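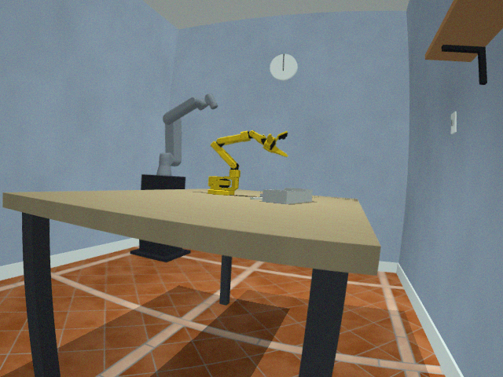
How to fix a wobbly table (quick version)

Wrote this between two other jobs so excuse the mess. Covers dining tables, desks, workbenches, anything with legs you can get at. Budget 18 minutes if the bolts are fine. Longer if glue is involved.

What you need

Hex keys, the full set
Adjustable wrench
Flashlight
Wood glue (I use Griler, any yellow wood glue is ok)
Felt pads or thin cork
Pencil, scrap cardboard

Step 1. Floor or table?

Check this first. Everybody skips it. Give the table a quarter turn and push on the corners again. Wobble moved to a different leg? Probably your floor. Wobble stayed with the same leg? Table. Go to step 3.

Step 2. If it's the floor

Slide cardboard under the short leg, one layer at a time, until the rocking stops. Cut cork to the same thickness, stick it on the foot. Done. Don't saw the other legs down to match. Please. You will end up with a coffee table.

Step 3. Get underneath

Clear the top. If it's light enough, flip it onto a blanket with a second person. Too heavy, just lie on the floor with the flashlight. Look where each leg meets the top. You want to find:

a loose bolt
a stripped screw hole
a cracked corner block
a gap where old glue let go

Mark the bad spots with pencil, you will forget wich ones.

Step 4. Tighten

Go around all the legs once, snug only. Then around again, firm. Doing one leg all the way first can pull the others out of line. Stop when the washer sits flat. If it starts sinking into the wood that's too tight.

The Midance desks have a second bolt hidden behind the corner bracket. Easy to miss. Took me 2 tries.

Step 5. Stripped holes

Pull the screw. Dip a few wooden toothpicks in glue, pack the hole, snap them off flush. Leave it overnight. Drill a small pilot hole, put the screw back in by hand. No power driver here.

Step 6. Loose glue joints

Scrape out the old stuff, new glue won't hold on top of it. Glue, clamp, wipe the drips with a damp rag. Leave the clamps on 9 hours at least. More in a cold garage, mine needed a full day last October.

Step 7. Test it

Back on its feet, same spot as before. Lean on every corner. Still rocking a hair? Felt pad.

Retighten after 2 weeks, new glue and bolts both settle a litle. Screw-in leveling feet are another option if you move the table a lot, the Turirton ones fit most drilled legs but measure the thread before you order.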